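# Waddale: a slide and demo kit for people who teach Android UI

Waddale started out as a folder on my laptop called "talk stuff," and for a long time I thought that was all it would ever be. I give a lot of talks about layouts, touch handling and drawing, and every time I agreed to a new one I'd copy the last folder, rename it, and spend an evening hunting for the sample app that went with slide 22. Usually I found it. Once I found two of them, and neither one would build!

So this is the grown-up version of that folder. It keeps your slides, your sample code and your speaker notes together in one project, and it lets you jump from a slide straight to the running demo on a phone or tablet (and back again, which matters more than you'd think when you have a room waiting on you).

## What you get

- The Waddale desktop app, for Mac, Windows and Linux
- The companion app for your Android device
- Four starter decks: custom views, lists, animation, and touch
- A printable handout template for workshops
- Email help from me or from Eimear Scanlon, who wrote most of the Linux version and is far more patient than I am

Slides are plain text files. You write them in whatever editor you already like, and Waddale redraws the deck every time you save. I know there are prettier tools out there, and if you love dragging boxes around you may be happier with one of them. I like being able to fix a typo in the hallway five minutes before I go on.

## How the demos work

Each slide can have a checkpoint attached to it. A checkpoint is a tagged spot in your code, and when you reach that slide Waddale checks out the code at that spot, builds it, and pushes it to the device you've plugged in. It does the building ahead of time, while you're still chatting your way through the earlier slides, so by the time you arrive the app is sitting there ready to open.

If a build fails, you get a small red dot in the corner of the presenter window and nothing at all on the projector. You can then choose the last good build from the menu, or press F4 to skip to the recorded clip, if you made one. Please make one. Ciarán Dolan talked me into adding the clip feature after a Friday afternoon session where the hotel network went down and took my whole second half with it, and I have used it more times since then than I'd like to admit.

Here's what a slide with a checkpoint looks like:

```
# Measuring a custom view

onMeasure gets called more often than you expect.

checkpoint: measure-start
clip: clips/measure.mp4
```

That's the whole format, more or less. There are a few extra settings for timing and for hiding slides you only want in the handout, and they're all covered in the guide that opens the first time you run the app.

## Workshops

Talks are the easy part. A hands-on workshop is another animal entirely, with people arriving late, laptops that haven't seen an update since last February, and one poor soul in the back row whose cable only charges. Waddale has a workshop mode that puts your checkpoints on your local network, and anyone in the room can open the address in a browser and download the code for the step you're on. If they fall behind, they grab the next step and keep going. No accounts, no sign-in, and they don't need Waddale themselves.

The largest project I've tried in workshop mode has 2,579 files in it, which is far too many for a workshop, but it was a good test and the downloads held up fine.

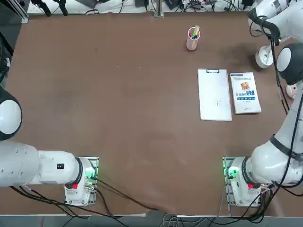 You can also set a step to open later, in case you have the sort of group that likes to race ahead. Facundo Orellana teaches with this switched on and swears by it. I leave it off, mostly so the fast people have something to do while I walk around and help with setup. Either way it's one checkbox, and you can change your mind in the middle of a session without disturbing anybody's download.

## What you'll need

- A computer that can already build your Android project from the command line
- An Android phone or tablet with USB debugging turned on
- 2 GB of free disk space, plus room for your builds
- A second display or projector (you can practice without one)

A real device is best. Emulators do work, and Brendan Daly runs all of his talks from one, but touch demos never feel quite right with a mouse pointer and audiences can tell.

## Licenses

There are two. **Bilov** is the single-speaker license, for one person on as many computers as that person owns. **Dindel** is for teams and training companies, and adds shared decks and a common library of checkpoints. Both include every update in the current major version. If you're a student or you speak at free local meetups, write to us before you buy and we'll sort something out.

## Known rough spots

- Very long code samples shrink to fit the slide, and past a certain point nobody in the back can read them. Split them up.
- Switching devices in the middle of a talk takes a moment, so plan for a sip of water.
- The Moriarty theme (the dark one) prints badly. Use the plain theme for handouts until the next release, when Ultan Mac Suibhne's new print styles go in.

If you run into something that isn't on the list, send us the log file from the Help menu along with the deck, if you're able to share it. We read everything that comes in, and plenty of the features on this page began as a slightly grumpy email from somebody who had just stepped off a stage.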